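The Weights of Clendstead: What a Small Museum's Stone Discs Say About Greek Measure

Trade on the ancient coast ran on objects that fit in one hand.

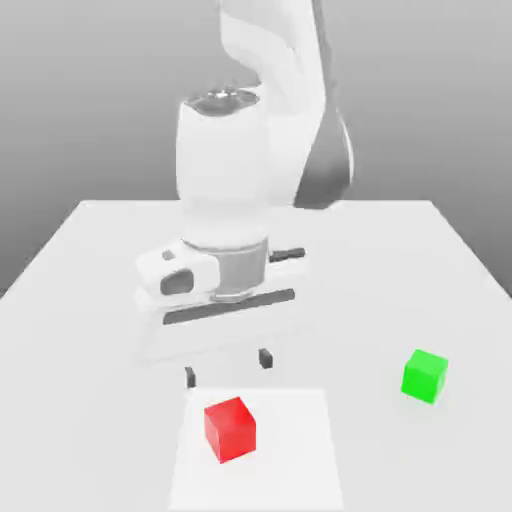
According to Ileana Vlad, the mistake is to start with the philosophers. Pythagoras is credited with bringing weights and measures to the Greeks, she said, but the claim comes from writers who lived centuries after him, and the stones themselves are older than the story. Anyone who wants to know how a jar of oil was priced should look at the stones first and read the biographies afterward.

The stones in question belong to the Nassar collection, held at Clendstead since it was bequeathed to the town. There are 180 of them. Most are limestone discs or flattened domes, a few are lead squares, and two are bronze. Few carry any mark. The collection was bought piece by piece from dealers, so the find spots are lost for nearly all of it, and the paper labels record only the name of an island or a harbor. A label that says "Samos" may mean the place of discovery or the place of sale.

Without find spots, the work falls back on mass. Each piece is cleaned, dried and weighed, and any chip is measured so that the missing volume can be estimated. The results are then sorted to see whether they cluster near multiples of a known unit. The method is old and its weakness is well understood. If the assumed unit is small enough, almost any stone will fit it. Vlad therefore rejects any match that depends on a fraction of the unit, and she leaves out pieces with heavy surface loss.

What remains is a modest group that agrees well with itself. It agrees less well with the mainland standards found in most handbooks. Greek cities set their own weights, and a merchant crossing between two ports could expect to convert at both ends. The word "mina" covered several different masses, depending on the city and the century. Lead pieces complicate matters further: lead gains weight as it corrodes, while limestone tends to lose it.

Wernton, the museum's catalog editor, has argued for printing the raw figures with no assigned standard at all. Vlad prefers to give a proposed standard beside each figure, with the tolerance stated. The draft now in circulation does both, in separate columns.

The two bronze pieces will be treated in an appendix. One has a worn letter on its upper face that has been read as a delta and as a lambda. The reading changes the denomination, and the appendix prints both.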